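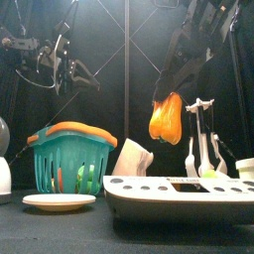
Threads > Kelechi Mohammed > Small kitchen, play kitchen

1/ I've been setting up the play kitchen corner at the Ellow Street drop-in since October. People keep asking what we keep in it and how it gets put away, so I'm writing it down in one place.

2/ The corner is one table. Everything has to fit on that table during a session and on one shelf afterward. When I started we had three boxes of play food and most of it ended up under the radiator.

3/ Stove first. Ours is a white toy stove with black knobs on the flat top. It goes on the right side of the table and it stays there. If you put it in the middle, one child cooks and three children watch.

4/ The utensil rack goes on the right too, behind the stove. I tried it on the left for a while. Kids reached across each other to get a spoon and pots got knocked off the table.

5/ Basket on the left. The one I use is teal plastic with slotted sides and an orange rim. You want slots. A child can see there's something green in there and go after it without dumping the whole lot out.

6/ I used to have a solid tub. Every session started with the tub upside down on the floor. Since the basket came in, that happens maybe once a month.

7/ One plate in front of the basket, empty, before the doors open. A shallow one with a raised rim so things don't roll off. The empty plate gets the game going faster than anything I could say. Somebody always wants to put something on it.

8/ How much food to put out: less than you think. I keep 6 pieces in rotation and the rest in a bag on the shelf. Swap two of them each week. The bell pepper never gets swapped because there would be complaints.

9/ About the pepper. It's orange, shiny, with a bit of green at the stem. It has been soup, a birthday cake, a phone and a baby. We own a much nicer pretend roast chicken and it has been a roast chicken twice.

10/ Cloth. I leave one white cloth by the stove. I don't fold it. It works as a dish towel, an oven mitt, a tablecloth and a bandage. It goes home with me for the wash at the end of the week and I bring back a clean one.

11/ Money, for those who asked. The whole corner cost $138, and most of that was the stove. The basket was in a clearance bin at Khosravi, the discount place by the bus depot. The cloths were already in my kitchen drawer.

12/ You don't need a full set. I priced the Zarkton kitchen with the sink and the fridge and it would have taken up half our floor. The kids already pretend the windowsill is a fridge. It's fine.

13/ Putting away, in the order I do it: food into the basket, plate on top of the food, utensils off the rack and into their pouch, cloth into my bag. Stove goes up last. It takes me 4 minutes if nobody helps and fifteen if everybody does.

14/ Let them help anyway. The older ones know the basket goes on the left of the shelf now and they tell the new ones. I never made a sign for it.

15/ Washing. Plastic food and the plate go in a bowl of warm water with dish soap, then onto a rack overnight. Check the slots in the basket too. Raisins get in there. I use an old toothbrush.

16/ The stove I only wipe. Ours has small holes in the top and water gets down inside and takes days to come out. Damp cloth, then a dry one. Crumbs in the holes come out with a cotton swab.

17/ Things I took out and haven't missed: the toy blender (too loud), the play money, the tiny cups, anything that came with stickers on it. The stickers end up on the stove and then you're scraping.

18/ Things I'd still like: a second plate the same size, and a pot with a lid that fits. The lid we have belongs to some other pot. If anyone near Stedon has a spare, send me a message and I'll come and pick it up.

19/ Next thread will be the dress-up rail. I have to sort it first and I've been avoiding that.

Comments

Nnamdi Amadi: We did the six pieces thing at our playgroup after you mentioned it in the spring. The bag on the shelf is now very full but the floor is clear.

marble_jar: How do you stop the food going home in pockets? We lose a carrot a week.

Kelechi Mohammed: We lose them too. They usually come back with a parent a few days later. I count before the coats go on.

tansyb: Might have a pot lid for you, will measure tonight.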